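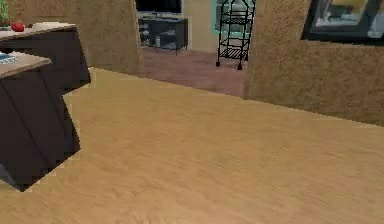 The Stallus reissues, part one

Kaimal Records has started putting the Stallus catalog back into print, and the first four singles arrived last week with a press sheet calling the label "the missing link between soul and garage rock." I have been collecting regional 45s long enough to own several missing links. Most of them turn out to be missing for a reason.

Let's start with what is known. Stallus was a one-man operation out of Clorndale that pressed singles in the middle sixties and sold them mostly at dances and from the counter of a shoe repair shop. The numbering begins at 441, which has led to a lot of daydreaming among collectors about the 440 records that supposedly came before it. I don't believe in them. Small labels started high all the time so the distributor would think they'd been in business a while. If anyone has a Stallus with a lower number, send me a scan of both sides and I'll print a correction.

Stallus 441 is The Dorkisgate Five, "Leave the Porch Light" b/w "Sugar Creek Stomp." The A-side is a decent slow number with a singer who is a little flat and doesn't seem to mind. The organ is too loud. The flip is an instrumental built on two chords, and it's the better side by a long way — the drummer rushes, the guitar player chases him, and it's over before either one gets tired. Original copies have the vocal side played to death and the stomp nearly clean, so I guess the dancers of Clorndale disagreed with me.

The other three are weaker. One is a Christmas record. One is the same backing track as the Christmas record with new words.

My real gripe is with the sound. Kaimal says these come "from the original tapes." Ruba Zein, who wrote the liner notes, is more careful and says only that "tape sources were consulted." Those are two different claims. On "Leave the Porch Light" I hear a soft tick at a steady interval all through the last verse, and tape doesn't tick. My own beat-up original has a tick in the same place. Maybe it's a pressing flaw that got copied onto every 45 in the run, which would still mean the reissue was taken from a 45. There's no shame in a good disc transfer. Just say so on the sleeve.

The notes themselves are worth reading. Zein tracked down session dates for two of the singles and doesn't pretend to have the rest. I'm less sold on her idea that the unnamed woman singing harmony on the Christmas side went on to a career in gospel. The evidence is one photo and a cousin's memory.

Rawan Kanaan wrote in to say the LP set planned for later will have 15 tracks, 11 of them unissued. I asked where the unissued ones were found and haven't heard back. "Unissued" covers a lot of ground in this hobby, including rehearsals, false starts and the same song with the tambourine turned down.

Should you buy them? Get 441 for the flip. Skip the Christmas pair unless you need a full run, in which case nothing I say will stop you. The labels are nicely done, though the blue is darker than on any original I've handled.

Next issue: more mail about matrix numbers, and a look at the Clorndale pressing plant question, which I had hoped was settled.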